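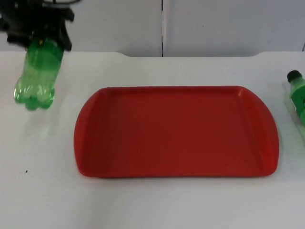 **Steltau Manipulation Group, Herkville Campus**

## Call for participants: teleoperation study on grasping clear and coloured containers

We are recruiting adults to operate a bench robot by hand controller for a study on how people grasp see-through objects. No experience with robots is needed. The study runs at the Herkville campus from May, with sessions on weekdays and a late session on Thursday evenings.

### Background

Depth sensors read transparent plastic poorly. Light passes through the wall of a bottle or bends at its ribs, and the sensor returns gaps or the distance to whatever is behind. A grasping program trained on those readings tends to close its fingers in the wrong place. People doing the same task from a colour picture make fewer of these errors, and we want to know which cues they use.

In our first round we collected 522 operator trials. After removing trials with a dropped signal or a controller fault, 396 were kept for analysis. Two results from that round shaped the present study:

- Operators slowed down earlier on the approach to a transparent bottle than to an opaque one of similar shape.
- Most operators chose the neck of a transparent bottle even when the body was easier to reach. We think the neck gives a clearer outline, but the first round was not designed to test this.

The new round varies the colour of the container and the surface behind it. A green bottle over a white table leaves a faint tint on the surface, and some operators from the first round said they had used a tint of this kind to judge height. We will compare trials where such a tint is visible with trials where it is masked on the operator's screen.

### What you will do

You will sit at a desk in the room next to the robot and work from a screen. The task is to pick up a plastic bottle, carry it to a red tray and release it. The bottle may be clear, coloured or full. You will not handle the robot and you will not be in the same room while it is moving.

Each participant attends 2 sessions. The first is mostly practice on Joo, our controller software, followed by a short block of recorded trials. The second contains the main blocks. Between blocks you will fill in a one-page form on how hard the task felt and where you were looking. An eye tracker sits under the screen - it is not worn, and it does not store video of your face.

If you drop a bottle or knock it over, the trial is kept. Dropped bottles are part of the data. A staff member resets the table and the next trial starts when you press the pedal.

### Who can take part

You can take part if you:

- are 18 or older
- have normal or corrected vision (soft contact lenses are fine; bifocal and progressive glasses cause trouble with the eye tracker)
- can use both hands on a controller for up to ten minutes at a stretch
- can read the instructions in English

Please do not apply if you took part in the first round, or if you work on the Ustov grasp planner or have seen its test results. Colour-blind participants are welcome and will be analysed as a separate group. Tell us the type if you know it. Left-handed participants should say so when booking so that the controller can be set up before they arrive.

### Payment and travel

Participants are paid for each session attended, by gift card or bank transfer. The rate is listed on the consent form, which we send out before you book. You are paid for a session you have started even if you decide to stop partway through. Bus and parking costs are repaid on presentation of a receipt.

### Data and consent

We record controller movement, gaze position, your form answers and the workspace camera feed. Records are stored under a number, and the list linking numbers to participants is kept separately and destroyed at the end of the study. With your permission, the controller and camera records will be released later as an open dataset. You can refuse this and still take part. You may withdraw your data at any point before the linking list is destroyed, without giving a reason.

### How to apply

Fill in the booking form at the Steltau Manipulation Group front desk, or ask the desk to send you a copy. Include your age range, your handedness, any colour vision condition, and whether you would prefer daytime or Thursday evening. We reply to every form. Sessions are filled in the order that completed consent forms come back, and the 2 sessions must be at least one night apart.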